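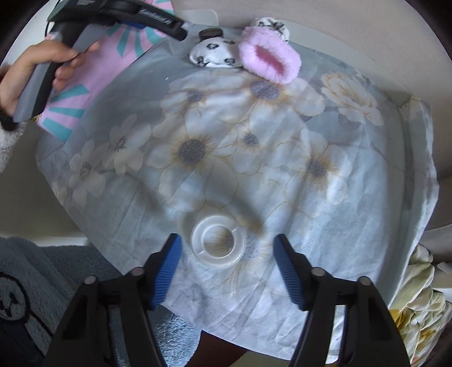 The Hard Part Is the Bedsheet

For years, the fastest way to embarrass a household robot was to put a tablecloth under its dinner plate. The plate it could manage. The plate on bare gray laminate, under the same four lamps, with the same graduate student holding very still out of shot, it could manage all day. Then somebody's mother's floral cotton went down and the arm would reach, with great confidence, for a daisy.

Guilan Li has watched this happen more often than she would like. She runs the manipulation group at Stadell, a small research outfit on the second floor of a building that used to sell carpet, and she has spent the last two years on what she calls the rug problem. The rug problem is that homes are full of cloth, cloth is full of pictures, and a robot that learned its trade on a clean bench has no particular reason to think that a printed flower isn't a thing you can pick up.

"It's a reasonable mistake," Li says. "It's round, it has an edge, it's sitting in the middle of everything. If you'd only ever seen objects on a blank table, you'd go for it too."

Her group's answer, described in a report dated 2023-01-17 and argued over in hallways ever since, is almost insultingly simple. Leave the robot at the office. Send people home with grippers.

The grippers are hand tools, a pair of jaws with ridged pads that close when you squeeze a trigger, and a camera looking down between them. You hold one, you pick up a thing, you put it somewhere else, and the camera records what a robot's wrist would have seen if a robot had been there and had your patience. Stadell's collectors take two of them, one for each hand, and work on beds, couches, floors and whatever else the household has failed to tidy. The instructions run to one page. The longest paragraph tells people not to straighten the covers first.

That paragraph turned out to be the hardest one to enforce. The early recordings, Li says, look like a real estate listing. People who had been begged to leave things alone had smoothed the bedspread, squared the pillows and in one case ironed. She rewrote the page. She then rewrote it again, in larger type.

What came back after that was 3,387 usable recordings from 58 homes, most of them under half a minute long and almost none of them interesting to watch. A jar lid is moved from one side of a quilt to the other. A plastic ring is lifted off a patterned sheet. A sock is grasped, dropped, and grasped again with visible irritation. Li has seen them all and does not recommend it.

The group trained two versions of the same system. One got 2,000 of the home recordings. The other got 2,000 made on a proper lab bench with the same objects, the same tools and much better posture. Both were then loaded onto an arm and asked to pick up small flat items from fabrics neither had met before: stripes, florals, a shag bathmat, and a baby blanket printed with trucks that has since become the unofficial mascot of the office.

The bench version did well on plain fabrics and fell apart on prints. It grabbed at flowers. It grabbed at wrinkles. Faced with the trucks, it spent most of a morning trying to park one. The home version wasn't graceful, but it went for the real object far more often, and when it missed it tended to miss by a little, on the correct item, the way a person does in the dark.

The part that made people sit up came later. Li's team went looking for what the home version had picked up that the other one hadn't, and the best account they can give is folds. In a real bedroom, cloth shifts as the hand comes down. The printed flower bends with it. The ring doesn't. Over enough recordings, the system seems to learn to care about what stays rigid while everything under it crumples, and to treat the rest as scenery.

"Seems to" is Li's phrase, and she puts a lot of weight on it. The group tested the idea by stretching the fabrics tight over a board, so that nothing could bend. The home version got worse. It was still ahead of its rival, though by less than anyone had hoped, and the lead shrank further with anything see-through. Clear and milky plastic remains a misery. A print shows right through the middle of a ring, so the system gets a tidy circular frame around a flower and has to decide which of the two you meant.

There are other complaints, and the field has been generous with them. De Haan, a rival group with a much larger floor and a great many arms, published a response in September arguing that the same gain could be had by pasting random patterns onto bench recordings with software, no bedrooms required. It is a fair point and it got a fair test. Stadell tried the pasted patterns and found they closed part of the gap on flat cloth and very little of it on rumpled cloth. De Haan says Stadell's patterns were ugly. Both groups have shared their code, so the matter may yet be settled by someone with no stake in it and a free month.

The more awkward question is money. Fifty-eight homes is a lot of driving. Eleven of them had to be visited twice, mostly over dead batteries, once over a cat. Mustex, which makes sorting equipment for commercial laundries and is paying for the next round, would like to know how few homes you could get away with. Li's current guess is that variety counts for more than volume, and that a handful of recordings from a new house beat a hundred more from an old one. She would like to have that as a result. For now it is a slide.

The next round also brings in two-handed work, one gripper pinning the cloth while the other lifts, a trick most people do without noticing and which the present system can't do at all. A partner called Pistow is building lighter tools for it, after several collectors reported that their forearms had opinions.

In the meantime the arm at Stadell practices on a mattress that takes up a third of the lab. The bedding gets changed every few days, for science, and the group now owns more floral sheets than any of its members would admit to liking. On the afternoon I visited, the arm hung over a field of printed roses for a good four seconds, drifted left, drifted back, and came up with a button. Li wrote it down. Then it went in for a rose.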